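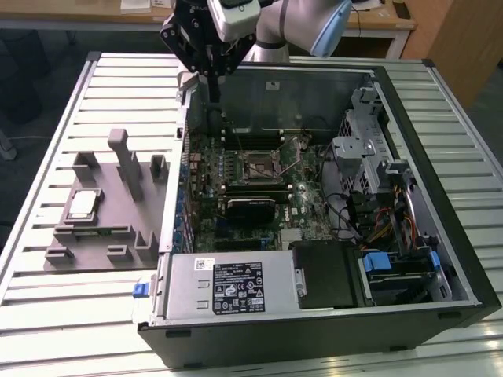
Robots & Repair

Can a machine do bench work yet? I reckon we're closer than I thought - a CPU into an open Dell tower is the fiddly job I'd have bet against!

Marta Bilyk reckons folding towels is harder. Fair call, towels flop about and a Xeon keeps its shape.

Lining the chip up square over the socket is the bit I love - my own hands shake doing it.

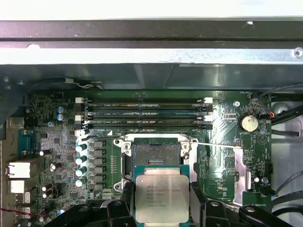 Would you let one loose on your home PC?
Only with me standing beside it, and on an old board first.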